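Lab Handout 7: Comparing Hand-Held Grippers

Reading before the session: chapter on end effectors, and the wiring sheet for the Perrin controller. Bring both on paper. The lab network is slow when everyone logs in at once.

1. Purpose

In the October labs you drove a gripper from a script. In this one you hold it in your hand. The fingers, the marker cube and the cable are attached to a grip and you do the task yourself while the tracking software records where the gripper is. We want to know how the choice of fingers changes the result on a simple contact task, and how much tracking is lost along the way.

Two sets of fingers are compared, the Odon set and the Palusard set. Odon fingers are stiff and close in parallel. Palusard fingers bend a little at the tip, so they give when they meet a hard surface. Both fit the same mount and take four screws to swap.

2. Before you start

Check that the cube is tight on its mount. A cube that wobbles will still track, but the position will be wrong and you won't see it until you plot the data.
Run the cable down along your forearm and leave slack at the elbow.
Start Banero and wait for both cubes to show as found. If one drops out while your hands are still, stop and fix the lighting first.
Zero the finger opening with the fingers fully closed. Do this again after every finger swap.

3. Tasks

Task A is pick and place with the foam blocks, same layout as last time.

Task B is wiping. Draw two short vertical strokes on the whiteboard with the black marker. Pick up the eraser with the gripper, bring it flat against the board, and wipe with even downward strokes. Each person does 15 trials with each finger set. Redraw the strokes between trials and keep them about the same length.

Task C is handing an object from the left gripper to the right. Use the eraser again.

4. Notes on Task B

Most of the trouble in wiping comes from the angle of the eraser. If it meets the board on one edge, it turns in the fingers and you end up dragging a corner.

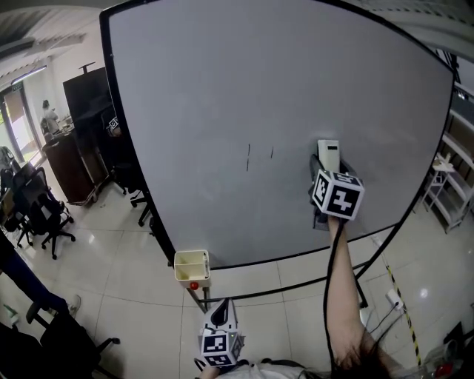
Grip force matters less than people expect. In our own runs, closing harder on the eraser with the Odon fingers did not stop it from turning. Gripping it closer to the middle did. The Palusard fingers let it settle flat with less care, but they lag a bit when you change direction, and the lag shows up in the log as an offset between the cube path and the marks left on the board.

Keep the marker faces turned toward the tracking camera. If your wrist rolls too far, the software has a single face to work with and the angle estimate gets noisy. A trial with more than 800 ms of lost tracking does not count and has to be repeated.

5. What to hand in

One table per finger set, with trial number, time, whether the strokes were fully removed, and total lost tracking.
One plot of the cube path for your best and worst wiping trial.
Half a page on which fingers you would pick for Task B and why.

The write-up is worth 40 points. Raw logs go in the shared folder under your group number. Due 13 December 2023, before the lecture.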